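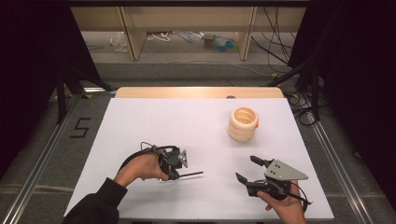 Plala runs the hand-finishing shop for Skurkano tableware, and since January part of that work has been moving over to machines. The company was started by Houda Kettani and Hatem Kabbaj to paint and pack small ceramic orders. Our painters now spend part of each shift at a teaching table, a white board with a ribbed cream cup set out on it, working with a gripper in each hand so the robots can learn the motions from people who know them. We have recorded 3,551 sessions so far.

The jobs have changed. Packing and base coats are going to the robots first. Fine brushwork and final inspection stay with the painters, and so does the say on what gets rejected. Teaching hours are paid at the inspection rate.

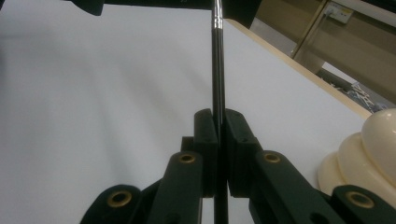
Nouhaila Samir schedules the teaching shifts — two hours at most, then back to the bench. Some painters like it and some would sooner not do it, and either is fine. Satish Rao looks after the equipment at our Gurkberg building. We employ 182 people there and have cut no positions over automation. We have stopped filling night packing jobs when people leave.

Comments (3)

gurk_mara: Do you still take walk-in applications for the paint benches?

T. Benkirane: I did two months of teaching shifts. Wrists were sore the first week, fine after that.

Oldkiln: Would like to know what the inspection rate is. The page doesn't say.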